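**July — workstation layout, open area, entry 10**

Start 2 pm. Continuing from the previous entry: partition heights and desk orientation on the glass-room side. Purpose is to fix the layout before the Saken floor plan is redrawn, so the new plan matches what people sit at.

Reference is still the old Bridthorpe drawing, sheet 1928. It shows every desk with its long edge parallel to the glass and has no separate symbol for a divider, so white panels and colored panels are drawn with the same line. I have started marking the colored ones by hand in pencil. Anyone using the sheet should take the pencil over the print.

Desk surfaces: light wood, mid tone. Checked for glare at seated eye height with the ceiling lights on. Low glare at the back edge, slightly more toward the front. Acceptable. Matte desk pads not needed.

Partition behind the desk: white panel, dark trim along the top. The trim is useful as a sight line. Seated, I lose the people on the far side. Standing, I get all of them. A lower panel was proposed in the last round and I am against it. Sound is a separate matter and I have no meter for it.

Plants: the potted one with the yellow blooms stays on the desk near the back. It takes up little working depth where it is. Moving it forward puts leaves over the area where a keyboard goes. The small yellow arrangement on the white table can also stay, though the table is too small for a laptop plus flowers and one of them will end up on the folding chair.
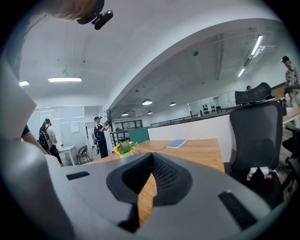 Kratochvíl objects to the chair part of the plan: the mesh chairs with headrests are too tall to tuck under anything, they sit out in the aisle whatever the drawing says, and the aisle should be dimensioned with a chair in it and turned sideways.

Fair point, and the drawing does not allow for it. Sheet 1928 has chairs as circles pushed halfway under the desk. With a seat that hits the underside of the top, the circle has to come out to the full seat depth. Redrew 2 desks this way on tracing paper. The aisle is still passable, but it gets tight where the wood desk on the right begins. Proposal: shift that desk toward the wall by one floor tile and repeat the check.

Coat rack: the black rack near the small table works for coats. Backpacks are the problem. Hung on the rack they stick out into the walkway, and people wear them to the desk or drop them beside a chair. Hooks on the partition would solve it, but the Potico catalog lists its over-panel hook (part 1791) for a thinner trim than ours. Need to measure the trim with calipers, not a tape. Borrow the calipers from the bench downstairs.

Teal divider: keep. It marks the turn toward the glass room better than a sign would. Paper signs taped to the glass should go on the plan as a note only, as they get replaced too often to be worth drawing.

Loose items: notebooks left on desks and small things left on chair seats. No storage was specified for either. A shallow tray at the back edge of each desk would take a notebook flat. Seats I would leave alone.

Open:

- trim thickness, calipers
- right-hand desk, shift by one tile, recheck aisle with chair turned
- replace chair circles on the remaining desks
- separate line type for colored dividers — ask whether Saken has a standard one
- tray depth, try with cardboard first

Stopped at 4:30 pm. Tracing paper is in the flat drawer, under the old sheet.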